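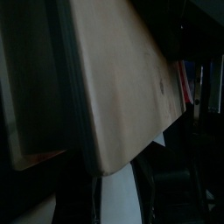
Wrist camera view, pale wooden board above the gripper fingers.

Jukau Wrist Vision Kit, review

The Jukau kit is a wrist camera, a mounting ring, a pair of replacement fingertips and a license for the Vevulance control software. We paid $1,347 for it in September and ran it on a six-axis arm we already owned. All tests used shelving and storage jobs: boards, boxed parts, books and binders.

Installation

The ring fits standard flanges. Ours needed a shim of 2 mm before the camera sat square. The cable leaves the housing on the arm side and needs a strain relief, which Jukau does not supply. Calibration is a guided routine in Vevulance and took around 40 minutes the first time. Femi Isah repeated it after a remount in well under half that.

Image quality

Mid-tones are good. On the pale board in the sample the faint grain and a small knot are both readable, and the knot makes a usable tracking feature. Shadow detail is weak. The dark panel at the left comes out nearly black inside, with a thin light strip along its side, and the lower right of the image is close to useless for matching. Bright areas tend to pull exposure down. Manual exposure is available, but the setting is lost on every power cycle.

The fingers intrude at the bottom of the view. Jukau offers this as a grasp reference, and for edge alignment it does help. It also costs image area that a longer bracket would give back. The Fiselo mount keeps the view clearer, at the price of a bulkier wrist.

Grasping

We logged 805 grasp attempts on flat stock and books. Edge grasps on thick boards were dependable. Thin covers were not, and most failures came from depth error on dark spines. The fingertips wore evenly. Folasade Bashir replaced one pair during the test.

Software

Vevulance logs cleanly and exports without conversion. The pose editor is slow, and undo covers only the last six steps. Wike's package has a better editor and a weaker calibration routine.

Verdict

Recommended for well-lit cells handling light-colored stock. For cabinet interiors, budget for a separate lamp. Jukau lists a ring light for this mount, not tested.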